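Foam letters: lowercase sets and sorting plates

rellano_k
Posts: 100
Looking for input on table layout for a letter sorting activity. Current setup is a plain brown tabletop, small foam lowercase letters, and three round plates as targets: green, blue, off-white. Letters start in the middle, plates around them. Finished groups stay on the plates until they are checked.

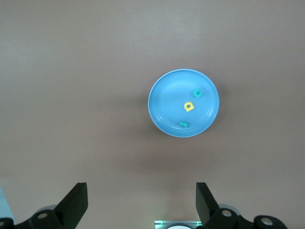
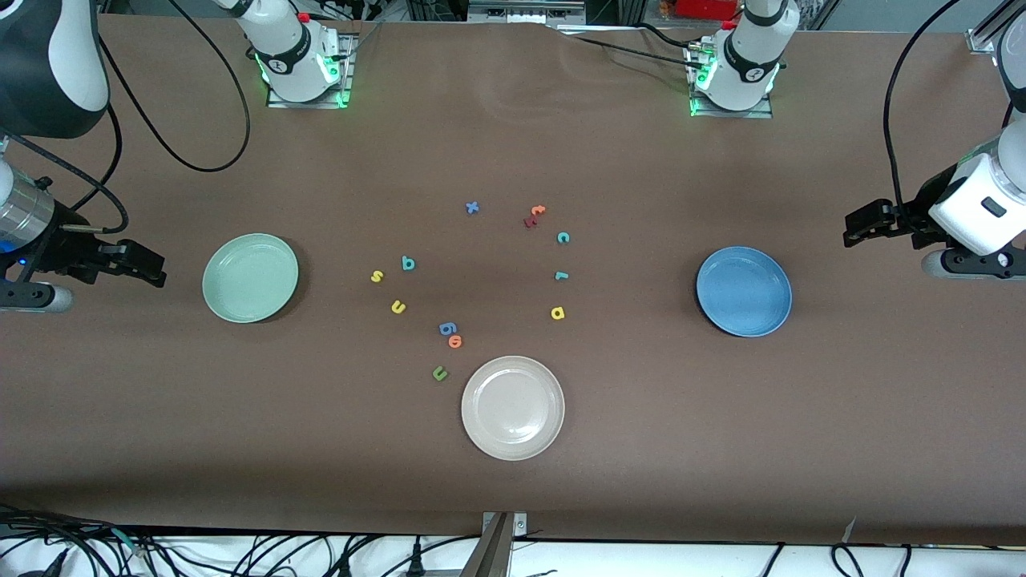
Two questions. Should plate color match letter color, or should it be neutral? And is a rimmed plate better than a flat mat?

Percy Cuervo
Rim. Foam has almost no weight and slides off a mat if a sleeve touches it. A shallow lip is enough. A deep bowl stacks the letters and you can't read them.

grusance
Posts: 3,197
Disagree on the rim. On a mat you can line letters up on a baseline. In a round plate they land at any angle, and a rotated lowercase letter is a different problem: b, d, p and q are one shape in four positions. If the task is letter identity, orientation matters.

Percy Cuervo
He said sorting. Spelling is a separate activity.

grusance
Posts: 3,197
Sorting by what? If it's by color, the letters could be buttons.

rellano_k
Posts: 100
By letter. Color is supposed to be ignored, so one plate can hold a teal c and a yellow a together.

Édgar Giraldo
Then plate color is the weak point. With a blue plate and any blue letters in the set, people will match them without reading. I used three white plates with a paper label under each rim. Errors went up for the first few rounds, then settled. A blue letter on a blue plate is also low contrast, especially if the plate is glossy and the foam is matte.

under_the_eaves
Keep the colored plates. You need a short name for each target when giving instructions. "Put it on the green one" works. "Put it on the second white one" doesn't.

Édgar Giraldo
Labels solve that.

under_the_eaves
Not for anyone who can't read the label yet.

rellano_k
Posts: 100
Fair point. I'll keep the plates and pull any letter that matches one. Mats can wait until we get to spelling.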